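3.2 Cups, cloth and a white table

I'll admit the drinkware was the part of this study I looked forward to most. We started with 22 household items, and I kept pushing for more tumblers because people really do own a ridiculous number of them (my own kitchen shelf is proof!). Genowefa Marciniak talked me down to 10. We wanted things that get carried from room to room and set down on whatever happens to be there.
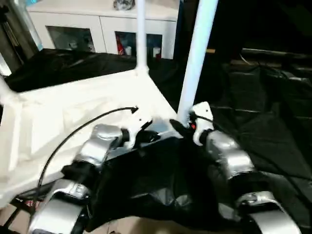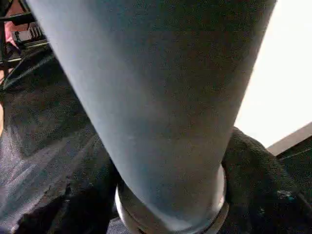 Figure 4. Left: white tabletop with upright poles and black cloth. Right: grayish-blue tumbler with a shiny metallic ring at its narrow end, dark fabric around it.

The powder-coated look of the tumbler in Figure 4 (right) turned out to matter a lot to our raters. Of the 138 people who filled in the Setura survey, plenty wrote that a speckled finish felt "softer" to them, even though they were only looking at pictures on a screen! I hadn't planned for that, so we went back in March and added a finish question before sending out the longer Tistwood version. Those answers are in Section 4.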